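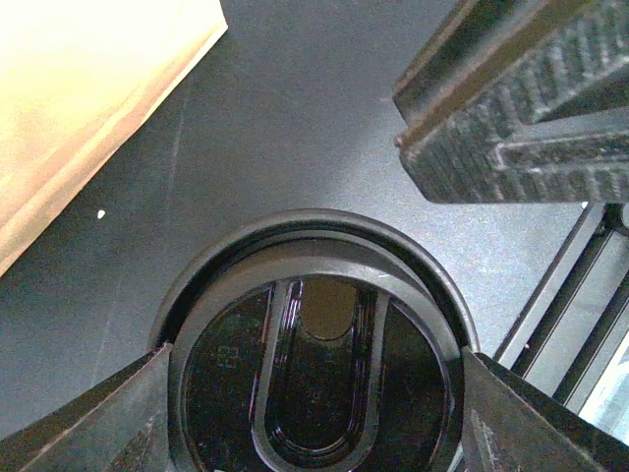

Wrist camera, cell 3, both fingers on the lid.

Ticket 1660: lids slipping in the gripper, cell 3, Cillham packing hall
Opened by: Aldo Tedesco
Priority: normal (I put high, the system put it back)
Status: closed, see last entry

Opening entry, 09/01/2021

Hello all, me again. Cell 3 has been dropping the black lids since the changeover to the new batch from Gumbridge. It picks up nicely, lifts, swings towards the tray and then somewhere along the way the lid turns in the fingers and either lands crooked or goes on the floor. I logged 20 drops out of 133 picks on the early shift, which is far too many when I'm the one crawling under the guard to fetch them!

The still at the top is from the wrist camera with the lid held between the fingers. You can see the grip is on the outer rim, one finger each side, with the raised loop running up the middle. You can also see faint scratches and dusty marks on the right finger, down near the bottom. I don't know if that matters but I'd rather mention it than have someone ask me later.

What I've tried so far:
Restarted the cell. No change.
Slowed the swing down. Fewer drops, but then the line backs up and Hellham start ringing.
Swapped to a tray of old lids I found on the shelf. Not one drop, the whole tray.

Reply from Messina support desk

Hi Aldo, thanks for the picture. Please clean both finger faces with the wipes in the service kit (the dry ones, please leave the solvent alone) and run again at normal speed. Could you also tell us whether the new lids feel any different in the hand? Please don't change the grip force yet.

Second entry, Aldo

Cleaned both fingers. A fair bit came off on the wipe. Drops went down but they didn't stop, so I reckon the dirt was part of it and something else is the rest.

As for the feel, yes! The new ones are slicker round the rim. I packed these by hand for years before the arm came, and I'd have noticed it in the first box, because you end up squeezing harder without thinking and your thumbs ache by dinner. The arm squeezes exactly as hard as it was told to in the spring. I'm not moaning about it, my thumbs are much happier these days, but we used to catch this sort of thing by grumbling at each other across the bench and now I only find out when there's a lid by my boot. Could we have someone handle a few from every new batch before it goes in? Five minutes at the start of shift would do, and I'm happy to be the one.

Reply from Messina support desk

That fits with what we suspected. We have sent a revised recipe for cell 3 with a firmer grip and a short pause before the lift. Load it from the maintenance menu, run one full tray with the guard closed and watch the rims for marking.

Last entry, Aldo

Loaded it, took me two goes as the menu logged me out halfway. Ran the tray, then carried on for the rest of the shift. No drops and no marks on the rims that I could find, and I had my reading glasses on. The pause hardly shows in the rate and Hellham haven't rung.

Wiping the fingers is now on the start-of-shift sheet, and so is the batch check, with a box to tick and a line for comments (please do write something in it, even if it's only "slippery"). The supervisor has agreed the five minutes come out of running time and not out of our tea break, which I did ask about twice.

Happy for this one to be closed. The squeaky door on the guard is a separate ticket and I'll open it tomorrow.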